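The Long Second Life of a Desktop PC

There is a certain kind of afternoon, usually somewhere in December when the light goes early, that seems made for taking the side panel off an old computer. You clear the table, you make a pot of something hot, you find the good screwdriver that lives in the wrong drawer, and before long you are leaning over a green board you haven't looked at in years.

At Dostico, a repair workshop on the ground floor of the old Karurine mill, that afternoon happens pretty much all week long. The shelves along the back wall hold 47 desktop towers waiting their turn, and the smell is dust, coffee and a little rubbing alcohol. The shop has sent 2,000 machines back out the door since it opened, most of them to students and to folks who just want to write letters and look at pictures of their grandchildren (a perfectly good use for a computer, if you ask me).

The first thing you learn there is to take your time around the processor. It sits under its flat metal lid, held down by a bracket and a thin wire lever, and it is the one part of the job where everybody's shoulders go up a little.
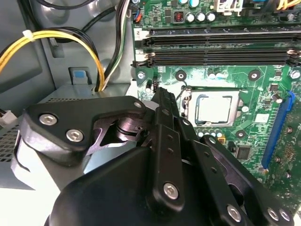
Should I put new thermal paste on an old processor?

If you've lifted the cooler off, put fresh paste on before it goes back. Wipe away the old stuff with a lint-free cloth and a bit of rubbing alcohol, let it dry, and use a dab the size of a small pea.

Memory is the friendly part, and I'd send any beginner there first. The slots are long and easy to find, the sticks only fit one way around, and a bit more of it can make a tired machine feel years younger! Dostico buys used sticks by the box from a recycler called Grutholm, then leaves every rebuilt computer running for 72 hours on the Aguirre bench, a long oak counter rescued from a hardware store and still carrying that store's name.

The socket is another matter, and the house rule is that it stays covered whenever there's no chip in it. Covers get saved in an old cookie tin by the register, all shapes and shades, and regulars have been known to bring in a handful. 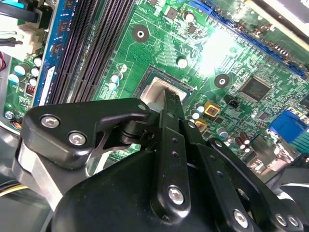 The processor socket and its pale cover, with the memory slots alongside.

I went home with a tower of my own under one arm and a borrowed screwdriver in my coat pocket, and I still need to take that screwdriver back.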